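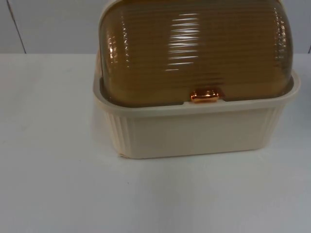 Brotkasten auf dem weißen Tisch, geriffelte Haube.

Werkstattbuch Backstube, Sonntag, 25. November 2018

Roggen, Ansatz mit Altbrot

Sauer gestern Abend nach der letzten Runde angesetzt, Anstellgut aus dem kleinen Glas, weil das große seit der Pause zu scharf riecht. Mehl: Rustier, der offene Sack. Heute früh war der Sauer gut gewölbt, in der Mitte noch nicht eingefallen. Geruch mild, leicht nach Apfel. Ich hätte ihn etwas früher nehmen können, aber die Knetmaschine war noch mit dem Weizen von Melur belegt.

Brühstück aus Altbrot und Schrot. Das Altbrot diesmal geröstet und dann grob gemahlen, nicht nur getrocknet wie im Juni. Es nimmt deutlich mehr Wasser auf. Beim ersten Einrühren sah es viel zu fest aus, ich habe nachgegossen und mich danach geärgert, denn nach einer Viertelstunde war es wieder weich. Nächstes Mal warten und erst dann entscheiden.

Teig auf der Prollier gemischt, nur langsamer Gang. Der Teig klebte am Haken hoch und musste zweimal heruntergestrichen werden. Die Schutzhaube klemmt weiterhin links, Meldung ist raus, Antwort steht aus. Teigruhe kurz. Geformt mit nassen Händen, in 6 Kastenformen, Einlage je 691 g. Die krumme Zahl kommt daher, dass ich den ganzen Teig gleichmäßig auf die Formen verteilt habe, statt einen Rest übrig zu lassen. Oberfläche glattgestrichen, Schrot darauf.

Gare ohne Schrank, einfach neben dem Ofen. Fast 40 Minuten, dann zeigten sich die ersten Risse im Schrot und ich habe eingeschossen. Der Liem war auf der Oberhitze schon wieder zu weit oben. Der Regler steht richtig, das Messgerät am Stein sagt etwas anderes. Kräftig Schwaden gegeben, Zug nach kurzer Zeit auf, dann fallend ausgebacken.

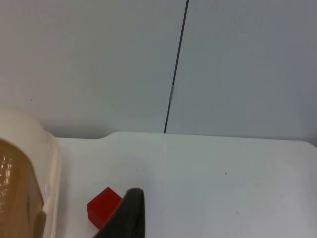
Foto: Saodah Yeoh

Ergebnis nach dem Ausformen: Seiten gut gefärbt, Boden etwas heller als gewünscht. Zwei Brote haben an der Längsseite einen Riss, beide standen hinten rechts. Das passt zu dem, was Saodah vor einigen Wochen bei den Mischbroten notiert hat. Ich vermute die Dichtung der Tür, Melur tippt auf den Stein. Klären, bevor wir wieder an der Rezeptur drehen.

Angeschnitten habe ich noch nichts. Bei der letzten Charge wurde das erste Brot viel zu früh aufgeschnitten und die Krume schmierte am Messer, worauf wir das Brühstück gekürzt haben, vermutlich ohne Grund. Anschnitt also frühestens morgen, und zwar in der Mitte und nicht am Knust.

Frischhaltung

Darum geht es bei der Reihe ja hauptsächlich. Die Frage ist, ob das geröstete Altbrot die Krume länger saftig hält und ob der Röstton nach ein paar Tagen stört. Bisher haben wir nur Eindrücke vom Frühstückstisch, und die widersprechen sich. Saodah fand die Junicharge am dritten Tag am besten, Melur fand sie da schon stumpf.

Aufteilung der Brote, so wie besprochen:

3 ganz lassen, in Leinentücher, Regal an der Innenwand
der Rest angeschnitten, Schnittfläche nach unten, auf Holz

Wiegen jeden Morgen vor dem ersten Backen, immer auf derselben Waage. Bitte die Krümel vom Brett nicht mitwiegen, das ist letztes Mal passiert und hat uns eine schöne Kurve verdorben. Geschmack getrennt aufschreiben und die Zettel erst am Ende zusammenlegen. Keine Butter bei der Probe — auch kein Salz.
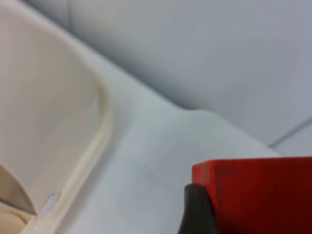

Cremefarbener Kunststoff, Rand mit rundem Loch.

Mehl

Mit der Mühle Prelodham telefoniert. Die neue Ernte ist beim Roggen enzymschwach, das erklärt die trockene Krume der letzten Wochen besser als alles, was wir am Ofen vermutet hatten. Empfohlen wird mehr Wasser und eine etwas wärmere Teigführung. Vom Rustier liegt noch alte Ware im Lager, davon will ich einen Sack zurückstellen, damit wir beide im selben Ansatz vergleichen können. Sack mit Kreide markieren, Klebeband hält auf dem Papier nicht.

Das Analyseblatt kommt per Post. Bitte in den grünen Ordner und nicht auf den Stapel am Fenster.

Sonstiges

Das scharfe Anstellgut aus dem großen Glas habe ich geteilt und eine Hälfte mit kühlem Wasser und viel Mehl fest geführt. Die andere Hälfte steht unverändert im Kühlraum, falls es schiefgeht. Wer es auffrischt, trägt sich bitte auf dem Deckel ein.

Die Kastenformen sind an den Ecken wieder rau. Einfetten hilft noch, aber beim Ausformen mussten zwei geklopft werden. Angebot für neue Beschichtung einholen.

Offen:
Türdichtung Liem prüfen, Brote beim nächsten Mal nach Stellplatz kennzeichnen
Wartezeit beim Brühstück fest ins Rezept schreiben
Melur fragen, ob er die Knetmaschine sonntags früher freimachen kann
Schrot nachbestellen, mittel, nicht grob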